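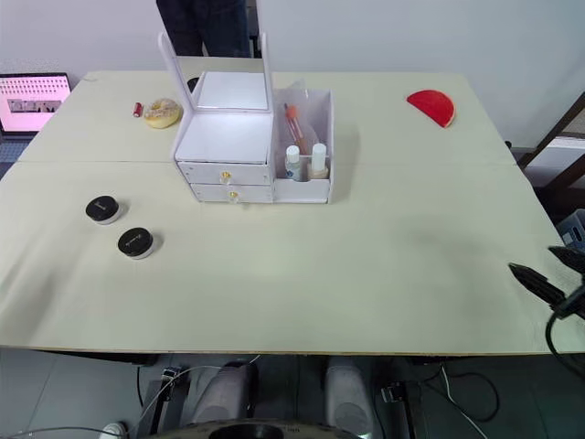

Mirror lid up, gold knobs on the drawers

Small bathroom, too much stuff — what do you get rid of first?

makori_lane
Posted 8:14 pm
Right, we moved in March and the bathroom in the new place is tiny. No window, one shelf, a basin with no surround at all. I've ended up doing my face in the bedroom with one of those organisers with the flip-up mirror, and I like it, but everything else is homeless. Shampoo lives on the floor of the shower. Towels live on the bed. My other half says we should get a tall cabinet over the loo and I say it'll feel like a wardrobe is about to fall on you while you're sat there. We rent, so drilling means asking. What would you lot do?

Jamon
Posted 8:31 pm
Cabinet over the loo every time. We had one for years in a bathroom you couldn't turn round in and I stopped noticing it after a week. Get a shallow one though, ours was deep and my dad cracked his head on it at Christmas.

tilly_b
Posted 8:40 pm
Throw things out before you buy anything!! I did mine last month and found 2 bottles of the same conditioner both with a dribble in the bottom, sun cream from a holiday before my son was born (he's in Year 4) and a foot file I have no memory of buying. Whole carrier bag gone and suddenly the shelf was fine.

Erasto Muli
Posted 8:52 pm
Have to disagree with Jamon. The free-standing ones that go over the loo are wobbly, and in a room with no window the cheap board swells up at the bottom. Mine looked like a wet biscuit inside a year. If your landlord is all right with drilling, put a rail up high and hang towels off that. Walls above head height are nearly always wasted.

Jamon
Posted 8:57 pm
Mine was metal. Never swelled.

Erasto Muli
Posted 9:03 pm
Fair enough, metal's different. Most of what you see in the shops isn't metal.

makori_lane
Posted 9:10 pm
Landlord says yes to "a couple of holes" as long as I fill them when we go. So a rail is on the cards. Does it go over the door or over the bath end? The door opens inwards, before anyone asks, and it only just misses the basin.

cumo77
Posted 9:22 pm
Over the door if you've got the height. I've got a shelf up there with the loo rolls and spare towels on and it's the best thing I did in that room. Check the extractor fan while you're up the steps. Ours was so furred up it was only making a noise, and once I'd hoovered it out the mirror stopped steaming over.

tilly_b
Posted 9:25 pm
Oh the fan, yes. Do the fan.

Clatent
Posted 9:41 pm
I'm going to be the miserable one. I wouldn't keep make-up or towels in a windowless bathroom at all. Everything gets damp and smells of flannel. The OP is already doing the right thing with the mirror box in the bedroom — I'd move the towels out there too, on a hook behind the door, and leave the bathroom with soap, toothbrushes and loo roll.

Jamon
Posted 9:48 pm
So you walk down the hall dripping?

Clatent
Posted 9:50 pm
No, I take the towel in with me, like at the swimming baths.

makori_lane
Posted 10:06 pm
Ha. There's no hall to drip in, the bedroom's right opposite, so that could work. Had a go at the throwing out tonight and tilly, you weren't wrong, I had four razors and no blades. Plan is a rail over the bath end, shelf over the door if the steps will fit in there, spare towels in the bedroom. Still need something for the shampoo that isn't suckers. I've had two lots of suckers and they both came down in the middle of the night and frightened the life out of me.

cumo77
Posted 10:15 pm
Get one that hooks over the shower riser. Measure the pipe first, they come in different widths. I've sent one back already.

Erasto Muli
Posted 10:19 pm
Seconded. And dry it off underneath now and then or it leaves an orange ring on the tray.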